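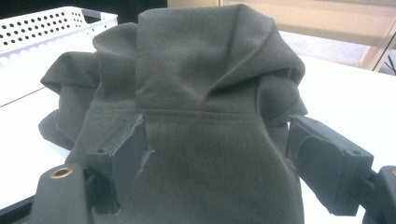
How many different garments do I need before a folding policy stops being surprised by clothes? I've been collecting demonstrations with a hand-held gripper for the laundry task in our Pidar project, and so far I have 60 episodes, every one of them with the same hoodie. It's dark gray, it bunches up into a big dome with the hood on top, and once it does that it blocks most of what the wrist camera could see of the table. The fingers are dark gray too, so fabric and gripper run together along the edges. Training on this gives me a policy that is very confident and wrong about where the sleeves are. On a T-shirt it goes looking for a hood. Should I do more episodes with the hoodie until it gets good at one thing, or start mixing now? I have a white table, a perforated basket and a limited amount of patience.

Asked Sunday, February 9, 2020
Tags: data-collection, cloth, imitation, grippers

3 answers

Accepted answer

Mix now. I did 50 episodes on one towel before I tried a second towel, and what I had built was a very expensive towel recognizer.

What worked on our Ramar setup was changing the garment every few episodes and crumpling it differently each time. Pick it up, drop it, start from whatever you get. People tend to arrange the starting pile without noticing, and then every demo begins from the same friendly heap. If you catch yourself smoothing a sleeve before you hit record, throw that one out.

On the dome problem: let the demonstrator press the pile down or drag it flat as the first move, and keep that in the episode. It looks clumsy in playback. It is also what the policy will need to do when it meets a dome of its own. Don't trim it off to make the clips tidy, which I did, and then spent most of April putting back.

Dark on dark is a separate headache. Put some light-colored clothes in the mix before you start messing with the lighting. If it only fails on the dark stuff after that, then try light tape on the outsides of the fingers. Keep it off the pads or your grip changes. And whatever you do to the fingers, do it to the ones on the robot as well.

Comment from asker: I have absolutely been smoothing the sleeve. Starting over with a drawer's worth of shirts.

Comment: Hold 2 garments back for testing and don't touch them. You will want to touch them.

Answer

Depends what you want it for. If the demo is one hoodie on one table, collect more hoodie and call it done. We got through a whole Drosar review that way and the only question was about the budget.

Comment: This is how we end up with robots that can fold one hoodie.

Reply: It folded it very nicely.

Answer

Check your calibration first. I had the same thing and it was the camera mount on the Yule bracket slipping. 3 screws, all loose. After that I retrained and it was better, I didn't measure how much.

Comment: Wouldn't explain looking for a hood on a T-shirt, though.

Reply: No but tighten them anyway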